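Pendis oil on a light tabletop: second coat?

clullden_mike
First coat of Pendis went on at noon. The can says recoat after 13 hours. Sanded to 300 beforehand. Can I go sooner?

gjiang
No. Wait the full time. 300 is also too fine for that oil; it closes the grain.

tallow95
Disagree on the grit. I go to 300 on every top and get even color.

clullden_mike
Light wood grain, same tone I want to keep:
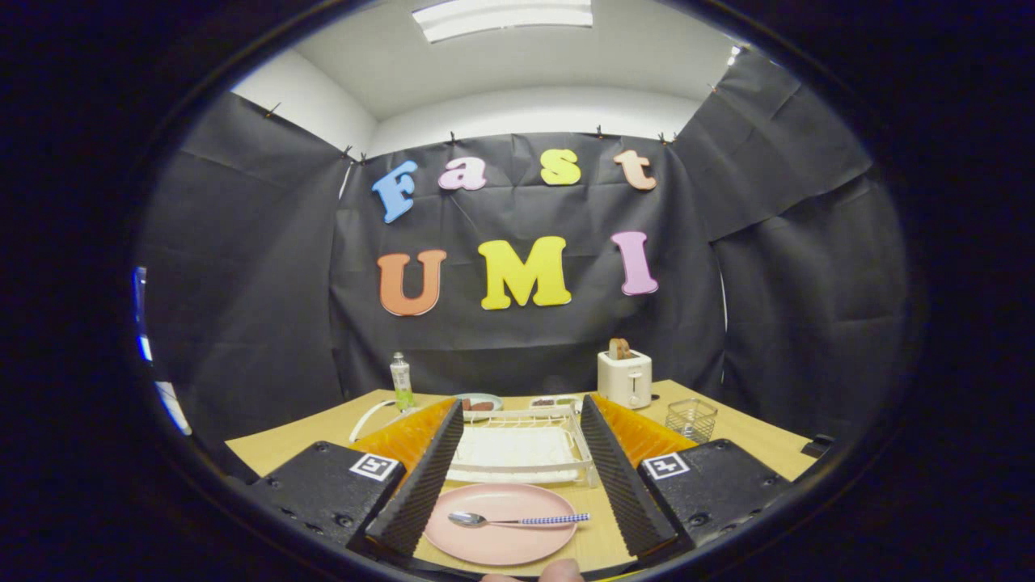 gjiang: Then skip the second coat. Each one adds yellow.

tallow95
Only with Pendis. Pagano stays clear through three.

gjiang
Pagano also water-spots. Test a scrap.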